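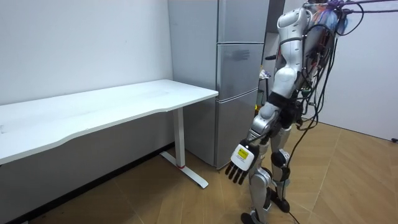

Filing order for surnames with particles

I spent most of June cleaning up the name index for a local history project in Maltow. The index covers parish registers, two school rolls and a run of trade directories from Trorham. I had assumed the hard part would be reading the handwriting. Most of the time went to deciding where a surname begins.

The source cards had been typed over a long period by people following different rules. One typist put "de la Croix" under D. Another put it under L, as "La Croix, de". A third put it under C. All of these follow a published practice somewhere. Library cataloging rules generally send you to the language of the person: a French name with "de" and an article files under the article, an Italian name often files under the particle, and a Dutch name depends on whether the person is in the Netherlands or Belgium. A "van den Berg" goes under B in one country and under V in the other.

The trouble with this approach for a local index is that it asks you to know the person's language and country, and the register doesn't say. A family could arrive with one spelling convention and be on their third by the time the grandchildren enrolled in school. I have the same household as Vandenberg, Van den Berg and Berg, all at the same address.

What I settled on:

The sort key is separate from the display form. The display form is copied from the source exactly, including capitals and spaces. The sort key is lowercase, with spaces, apostrophes and hyphens removed, and particles kept at the front. So Van den Berg, van den Berg and Vandenberg all get the key "vandenberg" and sit together.

Names are also entered a second time under the part after the particle. This is a plain cross-reference, "Berg, see also Van den Berg", and carries no page numbers.

Accents are ignored in the key and kept in the display. I considered treating the Swedish letters å, ä and ö as separate letters at the end of the alphabet, as a Swedish directory would. I decided against it. The people using this index will mostly be typing on an American keyboard and looking under A and O.

Mac and Mc are not merged. Older indexes file Mc as if it were spelled Mac, and I grew up with phone books that did it that way. With a computer sort it needs a special rule, and the rule catches names like Mackey and Macedo if it is written carelessly. There is a note at the head of the M section.

Portuguese and Spanish compound surnames took longer. The usual advice is that a Spanish compound files under the first element, which is normally the father's name, and a Portuguese compound files under the last, which is normally also the father's. The same two surnames in the same order can therefore file in different places. The Lopes entries were the worst case. I had 13 cards with Lopes as one element of a compound, and in 4 of them I could not tell from the record which element the family used day to day. The -es spelling suggests Portuguese, but clerks swapped s and z freely, so I did not treat it as evidence. Those cards are indexed under both elements in full, page numbers included.

One given name caused a similar problem. Nellora appears in the school rolls as a first name and in one directory as a surname. I checked the directory page again and it may be a line where the columns slipped and the given name was set first. I left the surname entry in place with a query mark.

Prefixes such as "Mrs." and "Widow" are not part of the name and do not affect the sort. A woman listed only by her husband's full name is entered under that name with the title after it in brackets. I don't like this, but the record gives nothing else. Where a second source supplies her own name, both forms are entered and linked.

To test the rules I pulled 100 cards at random and filed them twice, the second time after a two-week gap and without looking at the first result. 2 of them landed in different places. Both were names beginning with "St.", which I had filed once as abbreviated and once as "Saint". The rule is now written down: the key is spelled out, and the display is left alone.

Still to do: patronymics in the earliest register, where "Johnson" and "John's son" appear on facing pages and may or may not be the same thing.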